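Cahier d'atelier – cuisine d'essai Nuvcombe
2023-05-25

Présents : Serena Caputo, Rania Masri, Sille Ketilsson, moi. Vibeke Ingvarsson au téléphone pour la partie salle.

Objet : gnocchis de pomme de terre pour la carte d'ouverture. Quatrième série. Le problème reste la tenue entre la première cuisson et l'envoi. Les séries 1 à 3 sont dans l'ancien cahier, je ne recopie que les conclusions.

Rappel série 3 : pommes de terre cuites à l'eau avec la peau, passées tièdes, pâte collante, correction à la farine, résultat compact. Abandonné. La cuisson au four sur lit de gros sel donne une chair nettement plus sèche, on part là-dessus pour tout le reste.

Base du jour, pour un lot :
pommes de terre, chair passée : 500 g
farine T55 : 125 g (lot A), 150 g (lot B), 110 g (lot C)
jaune d'œuf : 1 (lots A et B), aucun (lot C)
sel : 6 g
muscade : lot B seulement, à la demande de Serena

Cuisson des tubercules au four à 200 °C, piqués, jusqu'à ce que la lame entre sans résistance. Les gros calibres ont pris un quart d'heure de plus que les autres. Il faut trier avant d'enfourner, je l'avais déjà noté pour la série 2 et on ne l'a pas fait. Perte au four plus épluchage : on part de quelque 340 g de chair pour une livre brute, moins sur les petits calibres. À intégrer dans la fiche coût, qui compte encore le rendement de la cuisson à l'eau.

Passage au moulin, grille fine, chair étalée sur plaque pour laisser partir la vapeur. Rania a travaillé le lot A à la corne, sans pétrir. Sille K. a fait le B à la main. Le C est de moi. Boudins de 2 cm, coupe au coupe-pâte, strié à la fourchette pour A et C, laissé lisse pour B.

Première cuisson : eau frémissante salée à 10 g/l, retrait trente secondes après la remontée. Refroidissement sur plaque huilée, pas d'eau glacée. L'eau glacée avait délavé la surface en série 2.

Observations à la sortie :
A – forme conservée, stries visibles, texture souple. Léger goût d'œuf signalé par Serena, pas par les autres.
B – ferme, un peu caoutchouteux au centre. La muscade passe bien, la farine non.
C – meilleur goût de pomme de terre des trois. Quatre pièces défaites dans l'eau. Surface qui s'effrite quand on les déplace à la spatule.

Reprise après deux heures de froid positif, départ poêle, beurre noisette et sauge :
A – coloration régulière, cœur moelleux. Validé sous réserve du point sauce.
B – coloration rapide, mâche lourde. Écarté.
C – bon, mais deux pièces sur la portion cassées au retournement. Intenable en service à deux personnes sur le poste.

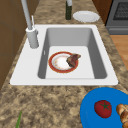 Point sauce. Le beurre noisette va au gnocchi mais fige vite à l'assiette. Essai d'une liaison avec une cuillerée d'eau de cuisson, hors du feu : mieux, l'émulsion tient le temps d'aller jusqu'à la table du fond. L'acidité manque. Rania propose quelques gouttes de citron, Serena un trait de vinaigre de xérès. Comparé les deux sur le lot A. Le citron masque la sauge. Le xérès à 2 g par portion reste discret et allonge le goût du beurre. On retient le xérès, à peser et non à verser au jugé tant que la recette n'est pas fixée.

Sauge : les feuilles frites à part restent croquantes, celles cuites dans le beurre ramollissent. Frire en début de service, garder sur papier, saler au dernier moment.

Deuxième accompagnement testé rapidement, crème de courgette et ricotta. Trop d'eau, même après égouttage d'une nuit. Sille K. pense qu'il faut rôtir les courgettes entières avant de les mixer. À refaire, pas prioritaire.

Portion : 160 g de gnocchis cuits en plat, 95 g en entrée. Vibeke trouve l'entrée un peu juste pour le prix annoncé. Je préfère attendre la fiche coût corrigée avant de bouger le grammage.

Fournisseurs. Steinarsdóttir confirme la farine et peut livrer en sacs de 10 kg, ce qui règle le stockage. Pour les pommes de terre, Erncombe n'a plus de vieille récolte en quantité suffisante. La primeur ne convient pas, trop d'humidité, inutile de refaire l'essai. Demander à Drilta s'il leur reste un lot de conservation et en prendre un sac avant de s'engager. Le ricottier n'a pas rappelé.

Salle (Vibeke) : la carte part à l'impression avant la fin mai. Elle a besoin de l'intitulé définitif et de la liste des allergènes. Pour le lot A : gluten, œuf, lait, sulfites à vérifier sur l'étiquette du vinaigre. Intitulé proposé : « gnocchis, beurre noisette, sauge ». Serena voudrait y ajouter la mention du four. Non tranché.

Série 5, à préparer :
– lot A à 118 g de farine, même jaune, pour voir si on peut descendre sans perdre la tenue
– lot A inchangé, congelé cru sur plaque, cuit sans décongélation
– tri des calibres avant enfournement
– tenue au froid sur vingt-quatre heures au lieu de deux

Sille Egilsson remplace Rania sur la prochaine séance. Lui montrer le travail à la corne avant de lancer les pesées, le geste compte plus que la différence de farine entre A et C.

Ajout en fin de journée : regoûté le reste du lot A froid, sorti de la chambre. Légère acidité en surface, peut-être l'huile de la plaque. Changer le bidon et comparer à la série 5.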